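第3章 作業台の準備と、ロボットとの一日の始め方

この章は、キクサイド工房(Kikside)の組立班に新しく入った人と、ほかの班から応援に来た人に向けて書いています。書いているのは私、組立班のケルスティン・ハイトマン(Kerstin Heitmann)です。前の版は設備会社のマニュアルをほぼ丸写ししたもので、読んだ人が全員途中で寝てしまったため、今回は私がしゃべるつもりで書き直しました。堅い言い方の正式な安全規程は事務室の棚にあります。そちらも一度は必ず読んでくださいね。

3.1 はじめる前に、ちょっとだけ昔の話

ロボットが入ったのは7月でした。それまでは、中古のデスクトップを開けて、メモリを抜いて、点検して、挿し直して、閉めて、というのを全部手でやっていたんです。一日が終わると親指の腹がじんじんして、家でペットボトルのふたが開けられない。これは私だけじゃなくて、ニヴァウド・トリンダデさん(Nivaldo Trindade)も同じことを言っていました。

今は、メモリの抜き差しをアームにまかせています。じゃあ私たちは暇になったかというと、全然そんなことはなくて(期待した人、ごめんなさい)、仕事の中身が変わりました。手を動かす時間が減って、見る時間と、判断する時間と、書く時間が増えた感じです。目の疲れ方は前よりきついです。なので休憩の取り方も変えました。これは3.6に書きます。

3.2 用意するもの

作業を始める前に、次のものが手元にあるか見てください。

・静電気防止のリストストラップ(自分の名前が書いてあるもの)
・プラスドライバー2番
・ネジ皿
・作業票とボールペン
・受け入れ済みのタワー本体
・メモリ用の治具トレイ

注意:治具トレイは3Dプリンターで作った自前のものです。落とすと欠けます。欠けたトレイはテープで直さないで、ドワイト・ラポイントさん(Dwight Lapointe)に渡してください。見た目がきれいに直っても寸法がずれていて、アームがつかみ損ねます。私は一度やりました。

3.3 本体を置くまで

1. 作業票の番号と本体の番号を照らし合わせます。違っていたらそこで止めて、受け入れ担当に戻します。「たぶんこれだろう」で進めないこと。

2. 操作パネルの表示が「待機」になっているのを確かめます。「運転中」や「復帰中」のときは、台に手を入れません。止まっているように見えても、次の指令を待っているだけのことがあります。

3. 電源コードが抜けているか確かめ、本体の電源ボタンを5秒押して、残った電気を逃がします。

4. リストストラップをつけます。留め具が肌にちゃんと当たっているか、引っぱってみてください。長袖の上からつけている人をときどき見かけますが、それはただの飾りです。

5. 側板を外します。ネジはすぐネジ皿へ。側板は台の下の棚に立てかけます。

6. 本体を横に寝かせて、開いた面を上にして台に置きます。持ち上げるときは、ドライブ側と電源側の両方に手をかけてください。電源側が思ったより重い機種があります。

7. 本体を位置決めの線まで寄せます。台はアルミのスロットが入っていてすべりやすいので、最後は押すというより、そっと置き直すほうがうまくいきます。

メモ:CPUやクーラーを先に外した本体も回ってきます。ソケットが空いていても、この班ではさわりません。ピンは本当に簡単に曲がります。ドライバーを上で持ち替えるのもやめてください。

3.4 ケーブルをよけて、トレイを合わせる

ここが一番、人の手がいるところです。アームは決まった動きはとても上手なんですが、ケーブルがふわっと垂れてくるのは苦手です。入れた当初は、このせいで止まってばかりでした。設備会社のミムウッド(Mimwood)の人と何日も画面をにらんで、結局「置く前に人がケーブルをよける」という、とても地味な結論に落ち着きました。でも、これで流れるようになったんです!

1. メモリスロットの上に電源ケーブルや信号線がかかっていないか見ます。かかっていたら、ドライブ側へゆるく寄せます。

2. 強く折り曲げて押し込まないでください。戻る力で、作業の途中に跳ね上がってきます。

3. 治具トレイを本体の横に置き、角を台の目印に合わせます。

4. 点検するメモリを、トレイの溝にまっすぐ立てて差します。斜めだとアームが探しに行って、時間切れで止まります。

5. 上からのぞいて、メモリスロットの両端が見えるか確かめます。見えないときは、まだ何かがかぶっています。

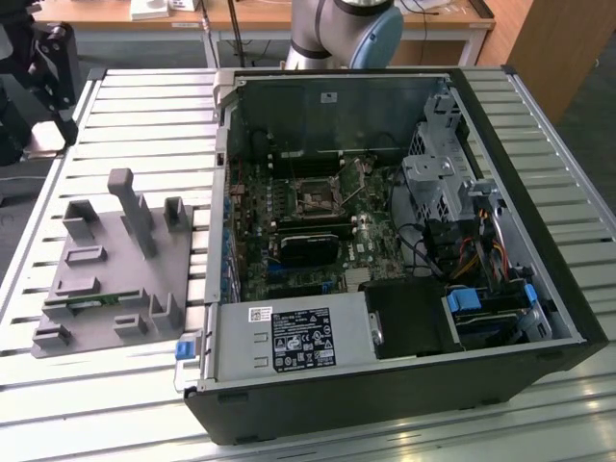

6. 全部よければ、ストラップのコードがアームの通り道に入っていないか見てから、一歩下がります。黄色い線の外まで、です。

7. パネルの「準備完了」を押します。押すのは、台に手を入れた本人だけです。隣の人が気をきかせて押してあげるのは、親切に見えて一番こわい。ここだけは私もかなりうるさく言います。

注意:アームが動いている間にネジを落としたら、拾わないでください。「一時停止」を押して、表示が「待機」に変わってから拾います。ネジ一本のために急ぐ必要はまったくありません。

3.5 動いている間、人は何をするか

新しく来た人がいちばん戸惑うのがここです。オズヴァルド・オランダさん(Osvaldo Holanda)は初日、ずっとアームを見つめて立っていました。気持ちはわかります。見ていて楽しいし、目を離すと悪い気がするんですよね。でも、ずっと張りついている必要はありません。異常が出ればランプと音で知らせてくれます。

その間にやることは、次の本体の受け入れ確認、ほこり取り、それから作業票の記入です。作業票の「気づいたこと」の欄は、空欄のまま出さないでください。「特になし」でもかまいません。書いてあれば、見たうえで何もなかったんだなと、次の人にわかります。

ランプの見方はこうです。

緑:動いています。線の外で別の作業をしていてかまいません。
黄:アームが迷っています。パネルの表示を読んで、指示に従ってください。
赤:止まりました。3.7へ。

音は小さくできますが、消さないでください。以前は消している人もいて、赤のまま昼休みが終わったことがありました。

3.6 交代と休憩

手作業のころは、疲れたら自然に手が遅くなって、それが休憩の合図になっていました。今は機械のペースが落ちないので、自分では気づきにくいんです。そこで、次のように決めました。

1. 台の担当は47分で交代します。半端な数字なのは、プログラムの切れ目がちょうどそこに来るからです。覚えにくいという苦情はもう十分もらいました。

2. 交代するときは、今どこまで進んでいるかを口で伝えます。パネルを見ればわかることでも、声に出してください。

3. 交代したあとは、画面を見ない仕事に入ります。梱包か、部品棚の整理です。

4. 水曜の朝は、全員で集まって困りごとを出し合います。動きが遅い、置きにくい、音が嫌い、なんでもいいです。治具トレイの今の形も、この集まりで出た「指が入らない」という一言から変わりました。

それから、よく聞かれるので書いておきますね。止めた回数で人を評価することはありません。班長のエディヴァウド・ポルテラさん(Edivaldo Portela)にも確認して、この手引きに書いていいと言われました。迷ったら止めてください。止めるのをためらう空気になるほうが、私はずっといやです。

3.7 赤ランプがついたとき

1. まず、さわらない。パネルの番号を作業票に書きます。

2. 「一時停止」を押し、表示が「待機」になるまで待ちます。変わらないときは非常停止を押し、班長を呼びます。

3. 「待機」になったら、次のところを見ます。
ケーブルが戻ってスロットにかぶっていないか。
メモリがトレイの中で傾いていないか。
本体が位置決めの線からずれていないか。

4. 原因がわかったら直して、3.4の5からやり直します。

5. 同じ本体で3回赤になったら、そこでやめて手作業の台へ回します。くやしくても回してください。スロットの爪が変形している場合もあるので、無理に続けると基板を傷めます。

注意:グリッパーがメモリをつかんだまま止まったときは、手で引き抜かないでください。パネルの「解放」を使います。落ちるのが心配なら、まずラポイントさんか私を呼んでください。「解放」を押す前に下へ手を出して受けようとするのも禁止です。

3.8 手作業の台について

ロボットが入ったあとも、手作業の台は残してあります。古い機種や形の変わったケースは、人がやったほうがずっと早いです。それに、手でメモリを抜き差しした感触を知らないと、アームの「ちょっと変だな」に気づけません。

新しい人には、最初の一週間は手作業の台に入ってもらいます。遠回りに感じるかもしれませんが、爪がカチッと戻る感じや、固いスロットと壊れかけのスロットの違いは、説明を読んでもなかなかわからないんですよ。トリンダデさんが教えるのがとても上手なので、遠慮なく隣に座ってください。

手作業の台でも、ストラップと作業票の決まりは同じです。

3.9 一日の終わり

1. 台に残った本体を作業票と一緒に保留棚へ移します。途中のものには赤い札をつけます。

2. アームをパネルの「終了位置」へ戻します。手で押して戻すのはなしです。

3. 主電源を切り、札をかけます。

4. スロットの溝をブラシで掃きます。ネジが落ちているのは、だいたい手前側です。

5. 治具トレイに割れやバリがないか指でなぞり、トレイ棚に戻します。

6. リストストラップを外して、自分のフックへ。持って帰ってしまったら、翌朝こっそり戻しておいてください。

部品の清掃手順は第4章、パネルの番号一覧は巻末にあります。書いてあることと実際の動きが違っていたら、余白に鉛筆で書き込んで、私の机に置いておいてください。次の版で直します。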